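How Does a Robot Know Where the Spoon Is?
3 min read

When you pick up a spoon, you hardly think about it at all, do you? A robot has to think about every little bit, and its thinking is done by software, a long set of instructions that somebody sat down and wrote.

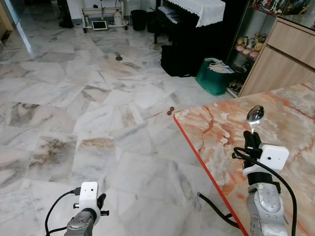 The first job is called perception, a big word for noticing things. A camera sends in a picture, but to the computer it is only a great heap of numbers! The software hunts through them for shapes it knows, such as a spoon or a cup.

Next comes planning. Maslow, the program Samira Azar and her friends write, tries out 136 pretend paths for the arm and throws away any that would bump the table.

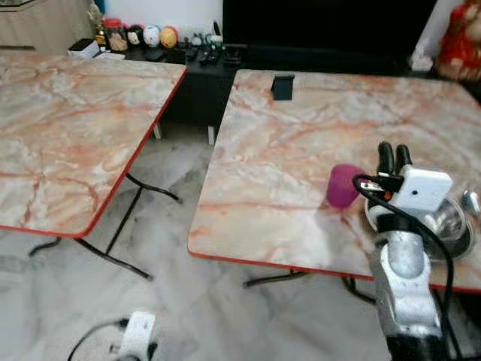
Last of all is control, my favorite. Control tells each joint how far to turn, checks, and then tells it again, over and over, a bit like you steering your bike. If a cup rolls, the plan has to change too, and off we go back to the noticing part.

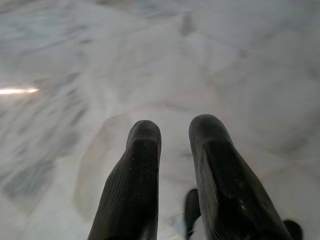

Two gripper fingers. Can you spot the tiny ridges on the left one?

Questions for Samira? Ask a grown-up to help you write to us.
© Sturnden Kids | Contact | Back to top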